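How to Get a Cushion Back Into Its Cover

Taking the cover off is easy. You pull a zipper, you yank, and there you are with a naked cushion and the confidence of someone who has never done the second half.

Set aside 20 minutes for your first one. My neighbor Mamta Negi does hers in four, and I have stopped asking her over.

Before you start, look at the cover inside out. Trim any loose threads near the zipper, because one of them will get caught, and it will be at the last inch. A coarse basket weave is forgiving about lumps but loves to snag on rings and watches, so take those off. Run the zipper up and down a couple of times. If it sticks, rub it with a candle stub.

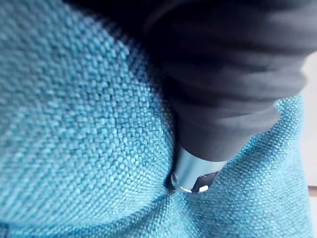 Now fold the cushion in half the long way, like a taco that resents you. Slide the folded end in until it hits the back of the cover, then let go. It will spring open with more force than you expected. Work one hand into each back corner and push the padding out to the point. Do the back corners first. I did the front ones first for years and had a sofa that looked like it was slouching.

Next, hold the cover by its two open corners and shake it. Gravity does more here than you do. Shake, set it down, punch the middle, shake again. Ten times is plenty.

If the filling still bunches up, wrap it in a thin plastic bag, slide the whole thing in, and pull the bag out slowly. Umut Başaran taught me this one and has mentioned it at every dinner since.

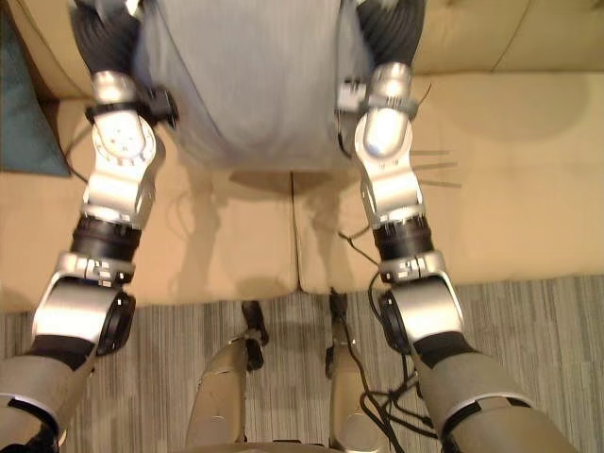
Can I put the cover back on while it's still a little damp?

Wait until it's fully dry. Damp fabric drags against the filling, and the inside of a cushion is a wonderful place to grow a smell. Overnight on a rack usually does it, longer in July if your house is as muggy as mine.

Close the zipper with the seam pinched together ahead of the pull, then turn the zippered side to the back of the sofa.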